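Two months with the Gravdale two-arm kit

Filed under: bench notes, manipulation 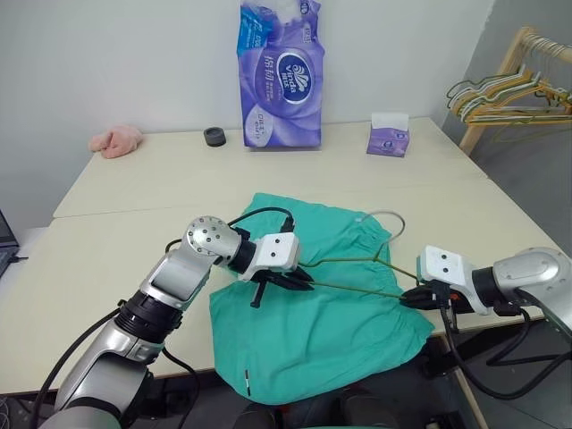

I have had the Gravdale kit on loan since January and the loan ends shortly, so these are my notes while the details are fresh. The kit is sold as a starter package for people who want two arms working together on household jobs. You get both arms, a pair of two-finger grippers, a head-height camera on a post, a power unit and a licence for Naltinard, the software that records demonstrations and plays trained policies back.

Setting up took most of an afternoon. The mounting plates are well machined and the bolts are the right length, which I mention only as my last kit managed neither. The printed manual is thin. It covers the power wiring properly, then gives one paragraph to camera calibration and refers you to a web page. The page is for the previous software version, and two of the menu names have changed.

My test job was laundry, specifically getting clothes on to wire hangers. Rigid blocks tell you very little about a two-arm system, as one arm can usually manage alone. A hanger held at both ends is a closed chain: if the arms disagree by a few millimetres, the wire bends or one gripper loses it. Cloth adds the second difficulty, in that it never lies the same way twice.

I recorded 60 demonstrations of picking up a hanger with both arms and bringing it over a garment laid on the table, then trained overnight on the default settings. Over 40 trials the policy got the hanger into position above the garment and held it there in all but three. Two of the failures were slips at one end. The third was a tracking fault and stopped cleanly, with a readable error code.

The next stage, getting the hanger into the garment, is much weaker. I scored 18 successes from the same number of trials, counting anything that would have stayed up on a rail. T-shirts did best. Anything with an elastic waistband did worst, the common failure being that one gripper lifts the top layer of cloth and the other lifts both. More demonstrations would help, and I think a slower approach speed would help more, but Naltinard sets speed for the whole episode and gives no way to change it for one segment. I have asked for this. The reply was polite and had no date in it.

Grip on thin wire is acceptable. The supplied finger pads are too smooth for coated hangers, and I swapped them for the ribbed pads Vasseur sells as a spare. They fit without modification. Gravdale should put them in the box. Grip force is adjustable in steps, and the step between 'holds the wire' and 'bends the wire' is one step, so expect to lose a few hangers.

Cabling is my main complaint about the hardware. The gripper leads run outside the arm, and the slack you need for full wrist rotation is slack that can catch on things when the wrist is not rotated. Baltard makes a clip-on guide which is meant to deal with this. I tried a set on one arm for a week – they stay put, but they reduce the wrist range enough that I had to record several demonstrations again. I took them off.

Noise is low. The power unit's fan is the loudest part. The arms get warm at the shoulder after an hour of continuous running and no warmer after that. Repeatability was fine with an empty gripper and slightly worse with the elbow well extended, as you would expect at this size.

Support answered 94 minutes after my first message and the following morning after my second, both times with someone who had plainly read the log file. The licence runs for a year and the renewal price is not published, which I would want settled in writing before buying.

For a lab or a serious home workshop I would buy the arms, order the ribbed pads on the same day and skip the cable guides. If all you need is single-arm pick and place, there are cheaper ways to get it. I still have to test the export format, and the notes on that will go up separately once I have the conversion script working.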